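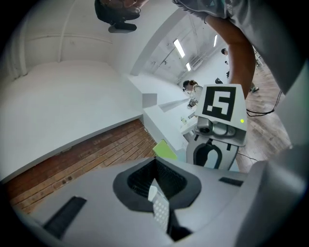
How long does it take to learn to bake a decent loaf? Longer than I gave it, which was one winter.

06/05/2025

Up before six to feed the starter. It had risen well overnight and smelt of apples, so I mixed the dough straight away: 700 grams of the Stilham white, a handful of rye, salt, water. The Stilham flour is better than the bag I had from Harau. That one made a dough like wallpaper paste, and I threw half of it out in March.

Folded it every 30 minutes until mid-morning, then left it on the side and walked into town for butter and stamps. Cold wind, bright sun. The bakery on the corner is shut again — a notice on the door gives no date for opening.

Shaped the dough after lunch. It spread more than I wanted. I think I put in too much water, as I keep doing. Baked it in the old iron pot with the lid on, then off for the last part. Good colour, one side burst open, a bit flat. Had two slices with cheese for supper and froze half.

Need to order more rye before the weekend. Would like to have the seeded loaf right by July, when the house is full.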